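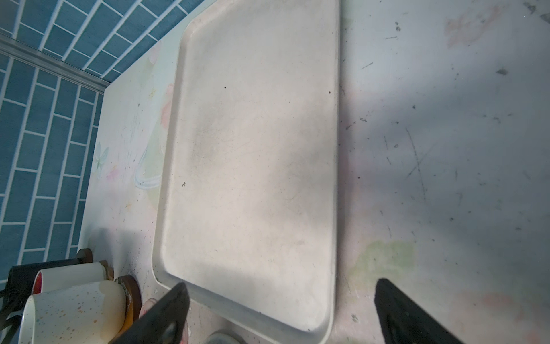 The Remainder

The method section was four paragraphs long and I had written three of them, so when the numbers came back with a remainder it was assigned to me.

The study had 3627 episodes. Each one was a recording of the same task: some mugs, a tray, a table, one arm. Two raters watched every episode independently and marked the time at which the task was finished. If their times fell within six frames of each other, we took the mean and moved on. They had done so for 3454 episodes. The difference is 173, and the protocol said that a third rater would resolve those by viewing them blind. The protocol had been written by me in March, when I assumed the third rater would be somebody else.

I was given the small room on the second floor of the Ilummont building. It had a desk, a monitor, a radiator with no valve handle and a window that faced the loading dock. The recordings came from our site at Grolladach, where I had never been. I knew the table there very well. It was white under the scratches and had a faded pattern of flowers printed on it, and by the second morning I was using a blue butterfly near the wall as a reference point when I wrote notes to myself. "Mug 2 at butterfly, 41 s." The notes weren't part of the protocol. I kept them in a separate file.

The instructions I had to follow were my own. A task is finished when all the mugs are upright on the tray and the gripper is no longer in contact with any of them. I had thought this was complete. I had tested it on a pilot set, in which it produced no disagreement at all, and I had reported that in the fourth line of the third paragraph.

By episode 20 I had a list of the ways it failed. In some episodes a mug was released and continued to rock. In others the gripper opened, the mug stood, the gripper stayed where it was with a finger on either side of the handle, and contact could not be determined from the video. There was one in which the last mug was placed, picked up again, moved a short distance and placed in what I judged to be the same spot. Rater A had marked the first release. Rater B had marked the second. The rule supported both of them.

I wrote an amendment. A task is finished at the first frame after which no mug moves for the rest of the recording. It was a better rule, it needed no judgment about contact, and it had the defect that it couldn't be applied while the task was going on. You had to know the rest of the recording. For our purpose that was acceptable, because we had the rest of the recording. I applied it to the first 60 episodes and the results were stable when I repeated them the next day.

The controller we were evaluating was called Braltden. It had been trained on demonstrations, and it had no rule about when to stop. It produced a motion for every time step until the time limit ran out or an operator pressed the key. In most systems like it the motion gets very small once the work is done. The fingers hang over the tray and drift. We used that drift as a measure: how long after the true finish did the arm settle below a speed threshold. We called this the settling interval, and the claim of the paper was that a short interval meant the controller had some internal representation of completion. I didn't like the word "some" in that sentence and had asked twice for it to be taken out.

To compute a settling interval you need a finish time. For 3454 episodes we had one.

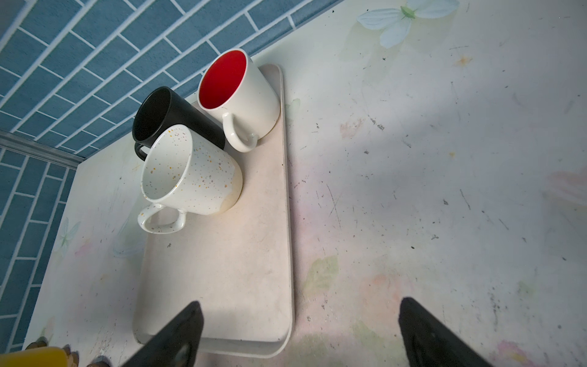
I reached the middle of the set late in the week and began to notice the handles. In the episodes the raters agreed on, as far as I could tell from the sample I was allowed to see, the mugs ended with their handles pointing in any direction. In mine they tended to end up facing more or less the same way. I distrusted this. A person who watches the same task all day will find patterns in it, and there is a literature on that which I had cited in the introduction. I wrote down the observation with the time, 3:40 in the afternoon, and went on without acting on it.

The next morning I acted on it. I asked for read access to the full set, stating as my reason that I needed to estimate a base rate. This was true. The request went to Okeke, the company that ran the storage and paid for a third of the project, and access was granted before lunch with a note that my blinding was now void and that any finish times I entered after that hour should be flagged. I flagged them. I had 71 left.

I wrote a script to find the handle in the last frame and estimate its angle. It worked badly on the speckled mug, where the handle had the same pattern as the body, so I did those by hand. It took two days. Then I plotted the spread of the angles within each episode against the disagreement between the two raters, and I had a result that I didn't want.

When the raters agreed, the angles were scattered. When they disagreed, the angles were close together. The relation held if I left out the speckled mug. It held if I left out the longest episodes. It held under a permutation test with a p-value small enough that I went back to look for the bug.

There was a bug, in the sign of one of the rotations. I corrected it and the relation became stronger.

The explanation was mechanical and I had already watched it many times. Braltden would place the last mug. By either rule, at that point or shortly after, the task was done. Then in a small share of episodes it would go back to a mug, close on the handle and turn it. Rater A counted the task as finished before the turning. Rater B, going by the last release, counted it as finished after. My amended rule sided with B in every case, and I had been entering B's answer for a week.

No demonstration in the training set contained a turn of that kind. I checked this in the log and then I checked it in the video, because the log recorded only grasps and releases. The people who gave the demonstrations at Grolladach had put the mugs down and gone on to the next trial. The instruction sheet they worked from had one line about orientation, and it said that orientation didn't matter.

I brought it to the weekly meeting with three plots. The discussion lasted 50 minutes. The first view was that it was noise in the placement phase that happened to look like correction. The second was that the gripper approached each mug along a similar path, and a light touch on a handle would push it toward a common angle without anything in the controller representing the angle at all. I thought the second view was probably right. I said so. I also said that the touch would have to occur first, and that it occurred after the last mug was down, in the interval we had defined as the one in which there was nothing left to do.

Somebody asked what this did to the headline number. I had prepared for that. With Rater A's times, the mean settling interval went up and the claim in the abstract was weaker. With Rater B's times, the claim stood. With the 173 left out, the claim stood and we would have to say that we had left them out.

It was decided to leave them out. The set was under five percent of the total, exclusion for rater disagreement is common practice, and the deadline was in nine days. I was asked to write the sentence. I wrote: "Episodes for which no finish time could be agreed (n = 173) were excluded." It was accurate. I moved the count out of the parentheses and then put it back.

The notes file was still open on the other monitor. I had been adding to it past the point where it had any use. The late entries had lost their times and most of their abbreviations. One said that the arm had gone back to the black mug and turned it and then gone up and waited. Another said the same thing about the same mug in a different episode. I had used the word "waited" in eleven entries. I searched for it and replaced it with "below threshold," and saved the file.

At six the heating in the building went off, as it did every evening. I had two episodes left from the set. They were no longer needed for anything, and I had flagged everything since the access request, so whatever I entered would be dropped with the rest. I opened the first one. The tray was empty and the mugs were at the lower left, near the camera. I set the playback to normal speed and moved the coffee cup on my desk so that I could reach the key, and while the recording loaded I turned the cup a little, until the handle faced me.

The first mug went down at 19 seconds. I wrote down the time.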